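Home | Kitchen | Workshop | Laundry | Tips by Room | Search

Sharing a Workbench With a Robot Arm: Tips From the Packing Room

Our shop, Colasden, packs play food sets and small housewares. Since July two arms have done part of the sorting, and the job has changed for those of us at the tables. Most of what we learned is plain bench sense and would work in any small shop.

Use a dark, dull table top. Light pieces show up better against it, for the arm and for you at the end of a shift. Wipe it with a damp cloth and skip the spray polish. Shine gives the camera trouble.

Give each set a shallow tray with a rim. Round pieces roll, and a rim stops them. We tried deep bins first, and the fingers kept knocking the sides.

Don't tidy too much. When we started, everybody lined the pieces up in rows before switching on. That took longer than packing them by hand. Now we tip a set out, spread it with a flat palm so nothing is stacked, and let the arm sort out the rest.

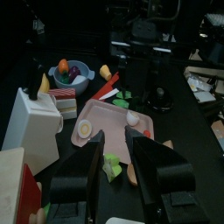

Keep your own tools off the table. Tape, scissors and coffee go on a side shelf. Denier, the firm that set up the line, marked out a strip 30 inches wide for us, and we repainted it in yellow after the first tape wore off.

Clean the finger tips at every break. Cardboard dust makes them slip. A dry cotton rag is enough – solvent will eat the pads.

Write down every stop. We keep a notebook on a string by the switch. On one bad Friday there were 17 stops, and nearly all of them were thin flat pieces lying tight to the table. A sheet of thin rubber under those fixed most of it.

Swap jobs every two hours. The lifting and reaching have gone down, but watching is tiring in its own way. One person minds the arms, one checks finished sets, one does boxes and labels, then we move over. Wrists are better. Necks took some getting used to, until we raised the screen.

Ask early about hours. Ours stayed the same, but five of us were retrained and the pay step for it came late. Get that in writing before the machine is bolted down.

Comments (3)

packer_in_back: We use the Mazurek mats under our flat parts. Same idea as your rubber sheet, and they wash in the sink.

Lorna's Bench: How do you keep dust off the camera? Ours needs wiping all day.

Dinonow fan: Agree on the neck thing – raise the screen first, then worry about the chair.

Contact us | Copyright Colasden Shop Tips | Back to top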